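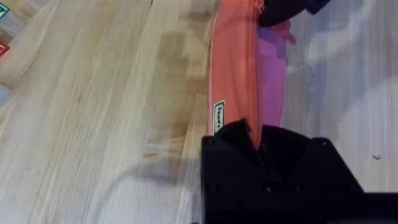 Pale wood tabletop with its long streaky grain.

Stolham Table Project
Progress report to the Laaksonen Fund, second half of the grant year

Dear Pirjo Kuusisto,

We have had a wonderful six months, and I'm so glad to be writing this one! When I sent the last report we had a kitchen with no working extractor, a cooking course with a waiting list and a recipe book that was mostly sticky notes on Ona's fridge. The extractor was fitted in August, the course is on its third group, and the recipe book is at the printer.

Community suppers

The suppers are still the heart of it. We served 2,056 meals in this period against the 2,000 we promised you, even with two evenings lost to the extractor work. The doors open at half past five and the soup is usually gone by seven. We moved the serving hatch line to the garden side after people told us the hallway was too crowded with strollers, and the whole room feels calmer. Second helpings now get called by table, which the children treat as a sport.

Kerttu Hirvonen has taken over the menus. She cooks with whatever the growers at Budel have too much of, so we ate a great deal of cabbage early on (her cabbage and barley bake got requested again and again, I promise) and a great deal of squash later. The split pea soup was less popular. We have tried it three ways and will give it one more chance with smoked paprika.

Cooking course

This has grown faster than anything else we do. We had 67 people finish all six sessions, and several of them have come back to help with the suppers. Knife skills used to be week three and are now week one, because people were shy about chopping next to each other and it was better to get past that early. Bread is still the favorite. Sointu Mustonen teaches it and lets everyone take a piece of dough home to bake in their own oven, with mixed and very entertaining results reported the week after.

We did have trouble with the evening group. It starts at six, and parents coming straight from work were missing the first part. From the next round it will start at half past six and skip the break.

Recipe book

Ona Org has collected about 125 recipes, far more than we can print. The first edition will hold the ones that were tested twice by someone other than the person who sent them in. That rule caused some grumbling – there is a rye pancake that never came out the same for any two people – but the book is much better for it. Each recipe is written for four, with a note on feeding a crowd.

Money

We are close to budget. The extractor cost more than the quote because the duct had to go around a beam, and we covered the gap from the equipment line. Food costs came in lower thanks to Budel. Aatos Pesonen at Pladwood has agreed to hold our rent where it is for another year, a big relief to all of us. The full figures are in the attached sheet.

What we would like to do next

We want to add a Saturday-style lunch for older neighbors who don't like going out after dark, and to buy a second large oven so the bread class and supper prep can run at the same time. I would love to talk both through with you before the renewal form is due. Please come and eat with us too. Kerttu says to give her a day's warning if you want the barley bake.

With warm thanks from everyone at the Stolham kitchen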